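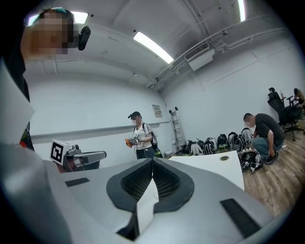
Section 5: Working the Boat Through a Lock

6 min read

Read this section before you leave the Keratley yard. It covers narrow locks with single top gates and paired bottom gates. The wide locks below Covberg are covered in Section 6.

You will need both windlasses, the center line and at least two people. One stays at the tiller with the engine running. The other works the gates and paddles. If you are traveling alone, call the yard first and we will go over single-handed working with you.

5.1 Before you enter

1. Slow down early. The boat takes several lengths to stop from cruising speed.

2. Land your crew member at the lock moorings. Step off with the center line in hand. Do not jump.

3. Check whether another boat is coming the other way. If the lock is set for them, let them go first.

4. Check that all paddles at both ends are fully down.

5. Take in the side fenders. Narrow locks leave only a few inches on each side, and a hanging fender can jam the hull against the wall.

5.2 Going uphill

1. If the lock is full, empty it with the bottom paddles. Keep a hand on the windlass until the safety catch is on.

2. When the levels are even, open the bottom gates. A gate that will not move usually means the levels are not yet equal. Wait and try again.

3. Steer in slowly and stop short of the sill at the far end.

4. Close both bottom gates and lower the bottom paddles.

5. Raise one top ground paddle halfway. Watch the boat. When it has settled, raise the paddle the rest of the way, then raise the other.

6. Leave any gate paddles closed until the water is well above their openings. Opened early, they can send water straight into the front well.

7. When the lock is full, open the top gate, lower all paddles and steer out. Close the gate behind you.

Note: The boat will be drawn forward as the lock fills. Use short bursts of reverse to hold it back. Watch that the front fender does not catch under a gate beam.

5.3 Going downhill

1. Fill the lock if needed, open the top gate and bring the boat in.

2. Keep the stern forward of the white sill mark painted on the lockside. Stay there the whole time the lock is emptying.

3. Close the top gate and check that the top paddles are down.

4. Raise the bottom paddles a little at a time.

5. Open the bottom gates when the levels are even. Lower the paddles before you move off.

CAUTION: If the stern or rudder comes to rest on the sill, the boat can tip and sink within minutes. Close the bottom paddles at once, then let water in slowly from the top.

CAUTION: Never tie the boat up tight in a lock that is emptying. Pass the line once around a bollard and let it out by hand.

CAUTION: Never leave a windlass on a spindle. If the catch slips, the handle will spin and can break an arm.

5.4 The Tikuvis flight

The bottom gate opens at 8 a.m. and last entry is at 3 p.m. Allow 20 minutes for each lock. The pounds between them are short, so do not moor in them overnight, and leave each lock empty or full as the notice board directs. In August the flight may close early to save water.

5.5 Water levels

If you go aground in a low pound, put the engine in neutral and push off with the pole from the stern. Do not run water down from the pound above without permission. Call the yard if you are still stuck after 20 minutes.

Comments

windlass_dropper: Could you add that the second lock at Tikuvis has a very stiff offside paddle? Took two of us to shift it.

Mooring Pin: We went up with a boat from the Stojanovska basin waiting behind us and felt rushed. Wish I'd read 5.2 step 6 more carefully. Wet cushions for the rest of the trip.

Keratley yard: Thanks both. The stiff paddle has been reported. Spare cushions are in the locker under the front step.

towpath tess: Is the sill mark the same on the Covberg locks? Couldn't find it on the left side of the top one.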